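Robot Assembly Lab, Handout 5
Coordinator: Osvaldo Monti

1. Set up
The tower lies on its side with the panel off. Keep the parts holder to its left.

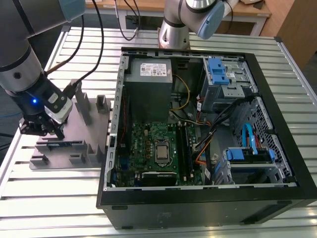 2. Check the gripper
Do this before loading the Collado script.
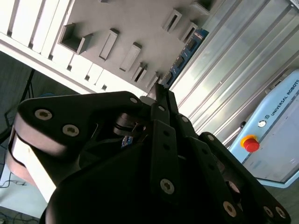

Marks for this step come from your log sheet. Write down any loose screw you find in the black plates, and which finger it is nearest.

3. Teach the points
Save an approach point over the holder first.
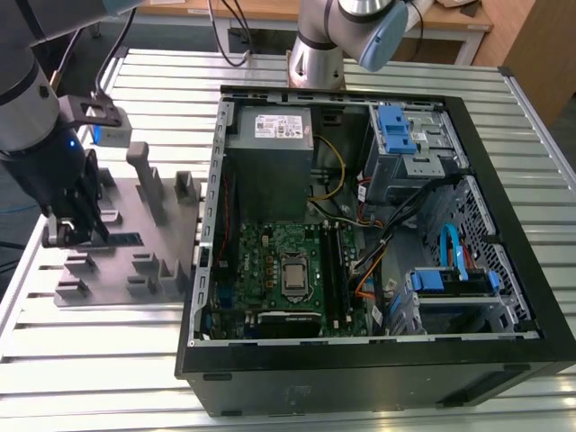 Name it with your group number. Use 4 points per part.

4. Move into the case
Drop the speed before going in over the motherboard.

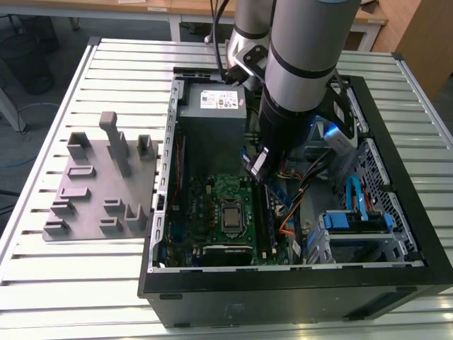
Logs go to Wojciech Tomaszewski by Sunday.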